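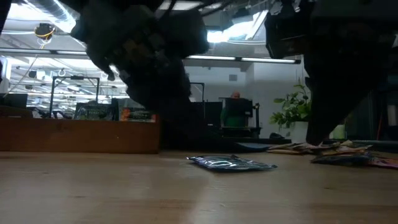 1 :nurnik_014
大学の自動化サークルで双腕の課題をやってる者です。テーマは「机の上のゴミの分別」。学内コンペの締切が4月末で、今のところ成績は見事に横ばい、つまり低いまま横ばいです。箱とか積み木なら普通に掴めるんですが、くしゃくしゃの包みになった途端に別の競技になります。特に真ん中に置いてある紺と銀のやつ、あれがテカるせいで深度がスカスカに抜けて、システム的には机に穴が開いていることになっている。うちの腕は毎回、その穴を礼儀正しく避けて通ります。
手本データは542本、遠隔操作で録りました。顧問のベネシュ先生には「3000本録ってから悩みなさい」と言われました。締切までに3000本は、単位を全部捨てれば可能です。
同じような課題をやった人、どこから手をつけましたか。

2 :hajek_minarai
まず右の紙の山をどけろ。話はそれからだ

3 :nurnik_014
>>2
あれが本番なんです。山から一個ずつ取って左右の箱に入れる課題なので、どけたら課題が終わってしまいます

4 :hajek_minarai
>>3
じゃあ終わらせろよ。真ん中の一個だけで成功率出して、それから山に行け。ベージュの紙屑と銀色の包みを同じ日に攻略しようとするのが欲張り

5 :iveta_m
去年うちの班も似た課題で沈みました。ミハリークです、ゼミの人なら名前でばれるので名乗っておきます。
深度はあきらめてRGBだけで学習させたほうがましでした。銀色の包みは折り目ごとに光り方が変わるので、深度を補間しても幻の山脈ができるだけです。班の一人がその山脈に登山道の名前をつけ始めたあたりで方針転換しました。
あと照明。天井の蛍光灯がそのまま机に映り込んでませんか? 木の天板でもけっこう筋が出ますよね。それに天窓か窓まで明るいから、午前に録った手本と夕方に録った手本が別世界になる。

6 :nurnik_014
>>5
心当たりしかないです。542本のうち午前がほとんどで、評価は毎回夕方にやってました。なぜ夕方かというと、午前は講義があるからで、ではなぜ手本は午前に録れたのかは聞かないでください

7 :zakoro
照明のせいにする奴は一生照明のせいにする。
原因は掴み方だろ。平たい包みを真上から挟みにいったら爪が天板に当たって止まるに決まってる。端まで滑らせて落ち際を取るか、片方で押さえてもう片方で折り目をつまむか。腕が二本あるのに二本とも同じことをさせてるなら、一本返却しろ

8 :iveta_m
>>7
一生照明のせいにしている者ですが、照明を変えて14点上がりました。100点満点で。

9 :zakoro
>>8
元が何点だったか書いてない時点でお察し

10 :iveta_m
>>9
9点です。

11 :hajek_minarai
23点で人に説教してたのか……

12 :iveta_m
説教ではなく助言です。優勝班は31点でした。そういう大会です。

13 :lendska
割り込み失礼。>>7の押さえてつまむ案に一票。ただし押さえる側は力を抜かないと、包みが机に貼りついたみたいになってつまむ側が空振りする。うちは爪先に薄いゴムを貼って、押さえの高さを手本の段階で人間がばらつかせた。きれいな手本ばかり録ると、本番で一ミリずれただけで腕が固まる。下手な操作者を一人混ぜるといい

14 :nurnik_014
>>13
操作者の下手さなら、うちは在庫が豊富です。部長のプサラスさんが特に強くて、包みを三回に一回は弾き飛ばします。今までその手本は全部捨ててたんですが

15 :lendska
>>14
弾いたあと取り直してるところは残せ。宝だぞ
弾いてそのままコーヒーを淹れに行ったやつは捨てろ

16 :zakoro
>>13
それは同意。だが手本を下手にする前に爪の高さを直せ。順番の話をしてるんだ俺は

17 :hajek_minarai
評価の回数も決めとけよ。うまくいった回でやめると何回やっても成功率100%になる

18 :nurnik_014
いったんまとめます。
・山は後回し、包み一個で20回通しの評価
・深度を切ってRGBだけの版も回す
・手本を夕方にも録る
・片方で押さえ、片方でつまむ手本を追加、弾いて取り直した分も残す
20回の結果は出たら貼ります。プサラスさんには「持ち味を生かしてください」と伝えました。警戒されました

19 :iveta_m
露出は固定にしてくださいね。自動のままだと腕が机に寄るたびに明るさが動いて、それはそれで新しい山脈ができます。

20 :zakoro
また照明の話してる

21 :nurnik_014
確認したら自動でした

22 :hajek_minarai
解散

お問い合わせ | 利用規約 | © 2024 Lendska 掲示板 | ページの先頭へ戻る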